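Part 4: Locking down sensor access on your phone

By now you should have Vemside installed and your account set up. If you skipped Part 3, go back and do the backup first. I'll wait.

This part covers motion sensors, meaning the accelerometer, the gyroscope and the little pressure sensor some phones have. Most people check camera and microphone permissions and stop there. I did too, for years! Then I ran my first Vemside scan and found 61 apps and background services on my phone that could read motion data whenever they felt like it. One of them was a flashlight.

Before you start

You need Vemside version 6 or later, a charged phone (I like at least 30 percent) and a screen lock that's already switched on. If you wear a fitness band, keep it close, you'll want it for step 7.

Caution: Don't run the scan while you're using your phone for driving directions. Vemside pauses motion data for a moment during the scan, and your map may spin or freeze.

Running the first scan

1. Open Vemside and tap Sensors, then Motion.

2. Tap Scan Now and put the phone down on a flat surface. A kitchen table is fine. A couch cushion isn't, it sags and you get a warning about movement.

3. Leave it alone for 300 seconds. Yes, that's a long five minutes. The bar sits near the end for ages and looks stuck, but it's still going.

4. When you hear the chime, pick up the phone and tap Results.

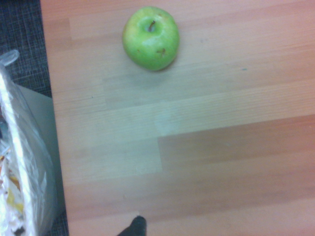 Photo: Ngozi Yusuf

Results come in two lists. The top one, Active, shows apps that asked for motion data during the scan. The bottom one, Allowed, shows everything that could have asked and didn't. Start with Active, it's shorter and it's where the surprises are.

5. Tap an app in the Active list. You'll get a small panel with three settings: Full, Reduced and Off. Full is what you have now. Reduced still gives the app data, just less often, so it can count steps but can't pick up tiny vibrations. Off is off.

6. Choose a setting for each app. My own rule of thumb (steal it if you like) is Full for games that need tilting, Reduced for anything health-related and Off for shopping, news and that flashlight. Tap Save after each one. Vemside doesn't save when you hit the back arrow, and I've lost my changes that way more than once.

Note: If the Reduced option is grayed out, your phone maker doesn't support it for that app. Pick Off, try the app for a day and see if you miss anything.

Adding a fitness band

7. Turn on Bluetooth, wake up your band and tap Add Wearable. Dorov and Hemmin bands show up by name. Clundeo bands show up as a string of letters and numbers, so check it against the one printed inside the strap before you pair.

8. Type in the code shown on the band. If the band has no screen, press its button when the phone asks you to.

9. Turn on Reading Check. With this on, Vemside compares the band's motion data with the phone's and sends you an alert when the two stop making sense together, say, when the band reports a brisk run and the phone in your pocket hasn't budged.

Caution: Reading Check gets confused when your phone and band aren't on the same person. If you leave the phone in a locker at the gym, tap Snooze first or you'll come back to a pile of alerts. Ask me how I know.

Loud places

Strong sound can nudge a motion sensor into giving odd readings. You may see a yellow Noise flag after a concert, or if you set the phone right on top of a speaker. One flag by itself is no big deal. Move the phone and scan again. If the flag keeps coming back in a quiet room, restart the phone, and if that doesn't clear it, send a report from Help, then Send Log.

Note: Logs include the names of your installed apps. Untick the ones you'd like to keep private before you hit send.

Undoing everything

Changed your mind? Go to Sensors, then Motion, then Reset. This puts every app back on Full and unpairs your band. Your old scan results stay put until you delete them under Storage.

Automatic scans and scheduling are in Part 5.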